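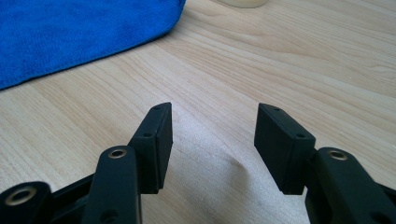

3 min read

Fitting Better Brakes to a Tired Hatchback: Report of the Meterell Workshop Group

Jan 5, 2018

When our group was told we could choose any job we liked on the training car, nearly everyone wanted to talk about the engine first. We had an old Brodance hatchback with plenty of miles behind it, and the idea of more noise and more power was hard to resist (we are students, after all!). But the first time we took it down the hill on the Clundard test road, the pedal felt long and soft, and by the bottom we had all quietly agreed that our project was going to be the brakes.

What we started with

The car had its original front discs and drums at the rear. The front discs had a clear lip around the outer edge, and the pads were worn more on the inner side than the outer, which told us the caliper slides were sticking. The fluid was dark brown. We were a little embarrassed by how long it took us to check the fluid, because we had already spent a whole afternoon arguing about discs.

For a baseline we made repeated stops from 60 mph on the closed straight, with the same driver, the same tires and the same tire pressures each time. The average stopping distance was 247 feet on old fluid, old pads and old discs. The last few stops were noticeably longer than the first few, and there was a strong smell when we pulled in.

What we changed

Our budget was $375, and we wanted to see what each dollar bought us, so we made the changes in stages and went back to the straight after each one. Stage one was new fluid, plus cleaning and greasing the caliper slides. Stage two was a set of Ma front pads, bedded in as the leaflet in the box describes. Stage three was new front discs of the standard size, along with a proper adjustment of the rear drums.

The drums gave us the most trouble. One adjuster was frozen solid and needed two days of penetrating oil and a good deal of patience before it would move. We also had to bleed the system twice, as we let the reservoir run low the first time and pulled air into the lines – a mistake we will not make again.

What we found

Stage one hardly changed the measured distance, but it changed the feel of the car completely. The pedal was firm and high, and everyone who drove it said they trusted it more. Stage two gave us the biggest single gain and most of the cure for the fade. Stage three made the stops more even from first to last. With everything done, the average came down by 49 feet, to 198 feet, and we still had a little money left over for shop towels and doughnuts.

We should be fair about the weak points in our testing. The final runs were made on a cooler afternoon than the baseline, and our driver had become better at braking hard through sheer practice. If we did it over, we would put the old parts back on for one last set of stops, just to see how much of the gain was really the driver.

What comes next

The rear hoses are still the original rubber ones and they show fine cracks near the fittings, so those are first on the list. We would also like to try the same stages on a heavier car, and the Meterell workshop has offered us bay time in May if we can find one. The engine people in our group have been promised their turn after that – provided the hoses are done.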